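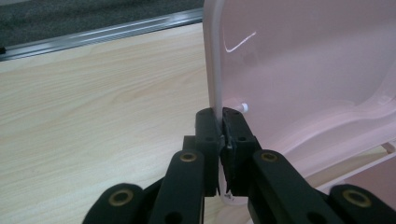
Surely it would be quicker to just program the motion and go home, wrote one respondent on last year's course evaluation, and then underlined "home." It's a fair point and it deserves a lecture, so it is getting one.

Handout 2: Showing a Robot What You Mean
Notes to accompany the second lecture. Revised 10/01/2025.

Programming the motion is quicker if you know the motion. For a part that arrives in the same spot, in the same orientation, all day long, you should program it, and you should feel good about yourself. The trouble starts with things like a curved plastic shell that may be leaning, lying flat, turned a little, or sitting nearer the table edge than you'd like. You can pick it up without thinking. Try writing down how. Most of you will produce a paragraph that begins with "grab the rim" and goes downhill from there.

Learning from demonstration is the polite name for giving up on that paragraph. A person does the task, the motion is recorded along with whatever the robot would have seen, and a model is fitted to the recordings. The person is called the demonstrator. In this course the demonstrator is you.

1. Three ways to give a demonstration

Kinesthetic teaching. You take hold of the robot's arm and push it through the task. The arm records its own joint angles, so you get motions the arm can certainly perform, having just performed them. It is also like dancing with a refrigerator. Your body ends up in front of the camera, and you'll use two hands to move one arm, which makes two-armed tasks a matter for larger families.

Teleoperation. You stay away from the arm and drive it with a controller, a headset, or a smaller copy of the arm. The view stays clear and the recorded data come straight from the robot. The price is feel. Unless the rig sends force back to you, you find out that you are pressing too hard by watching something bend. Expect your first session to be slow and somewhat humbling. The Sivico leader arm in the lab has no force feedback, whatever the sticker on its base suggests.

Hand-held gripper. You carry the robot's fingers around and leave the robot out of it. The camera rides on the tool and looks past the fingers, so the recording resembles what a wrist camera on the real arm would see. Your own arm does the moving. You feel some of the contact through the linkage, and you can work at any table in any room. What you lose is any guarantee that the robot can follow you. Your elbow goes places its elbow does not.

We use the third method for most of this course, and the first two for one lab each, mainly so that you'll stop complaining about the third.

2. What a grasp on a thin edge asks for

The picture at the top of this handout is worth a minute before the lab. The two fingers are closed on the upright rim of a pale-pink plastic object, with the thin wall running down through the gap. There are many other places on that object where a person could put a hand. A two-fingered gripper has fewer opinions. It wants two surfaces facing each other, close together, and a rim supplies them.

Some consequences for you as a demonstrator:

Line up first, close second. If the fingers come in at an angle to the wall, one touches before the other and shoves the part along the table. A person corrects for this without noticing. The recording will contain the correction, the model will learn the correction, and the robot will later perform it in situations where there was nothing to correct.

Choose one approach and keep it for the whole batch, unless the lab sheet asks for variety. If half your demonstrations come in from the left of the rim and half from the right, a simple model may settle on the average, and the average of left and right is straight into the plastic. Better models can cope with two modes. You will meet those in November. Until then, be boring.

Translucent and glossy parts are harder than they look. A streak of glare moves when the camera moves, and a model that has decided the streak is part of the object will chase it. Don't go and fix the lighting. Vary it slightly between batches, write down what you changed, and let the model discover that highlights are not to be trusted.

Squeeze as lightly as will do. The trigger records how far the fingers are open. It doesn't record how you felt about it. If you clamp down because you're nervous, the robot will clamp down too, and it has no nerves to blame.

3. Recording protocol for Lab 2

Each pair submits 100 demonstrations of the pick-and-place task with the Fistmont tray. One demonstration is one approach, one grasp, one move, one release, and a short pause with the fingers open. The pause matters for segmentation and is the part everyone forgets.

Start every demonstration with the gripper open and the target in the camera's view. If the target is out of view, the first part of your recording teaches the robot to wander about hopefully.

Move the part between demonstrations. Shift it, turn it, lean it differently. Putting it back exactly where it was is a very human instinct and must be resisted.

Keep the other hand out of the workspace. Steadying the part with your free hand makes for lovely grasps and a useless policy, as the robot in the lab has one arm and no friends.

Stop after each block of 10 and play one back. This is tedious. It is less tedious than finding out at the end that tracking dropped out early in the session and you have spent the afternoon filming a tablecloth.

Swap demonstrators halfway. Two people rarely grasp alike, and it's useful to see the difference in the plots before you have an argument about it.

4. Failed attempts

Keep them, in a separate folder, labeled as failures. Don't delete them and don't slip them in with the good ones to make up the total. We do check.

A slip followed by a recovery is a special case. If you dropped the part, paused, and picked it up again sensibly, that may be among the most valuable things you record all day. Mark it as a recovery. A model trained only on flawless attempts has no idea what to do once it is slightly off course, and it will be slightly off course almost immediately. The errors then compound: a small deviation leads to a view it has never seen, which leads to a larger deviation, and so on until somebody reaches for the stop button. The reading calls this covariate shift. The lab has other words for it.

Last year one pair turned in 79 clean demonstrations and a full set of honestly labeled failures and recoveries. Their policy did better on the test tray than several that had been trained on the full count of clean ones. Please don't read this as permission to turn in 79. Read it as a remark about labeling.

5. From your hand to the arm

The hand-held tool gives a path for the fingertips. The arm needs joint angles that put its own fingertips on that path, at a speed its motors can manage, without folding itself through the table. The conversion script throws out any demonstration the arm can't reach and prints the reason. The usual reasons are that you twisted your wrist too far, reached too low, or moved like someone late for a bus.

There is also a delay to reckon with. On your tool, the fingers close more or less when you ask. On the arm, the image arrives late, the command goes out later, and the fingers get there last. The Nolitz controller settings file has a latency entry for each device. Measure yours in the lab. Don't copy the number from the group at the next bench, who copied it from somewhere too.

The Wróbel notes on the course page work through the frame transformations, from camera to fingertip and fingertip to arm base. Do the exercise on paper before touching the script. If your fingertip offset has the wrong sign, everything will look plausible right up to the moment the robot closes confidently on air.

6. Before you come to the lab

Read the teleoperation chapter and skim the one on behavior cloning. Install the recording software and make sure it opens. Bring a drive with free space on it, and no rings or bracelets on the hand that holds the tool – the linkage has pivots, and the pivots have no manners.

Think over the question from the evaluation form as well. For the tray task, list which parts of the motion you could write down in a few lines of code and which you couldn't. A mixed answer is fine. Plenty of working systems script the long, dull move across the table and leave only the last bit of the approach to a learned policy. Half a page, typed, handed in at the door.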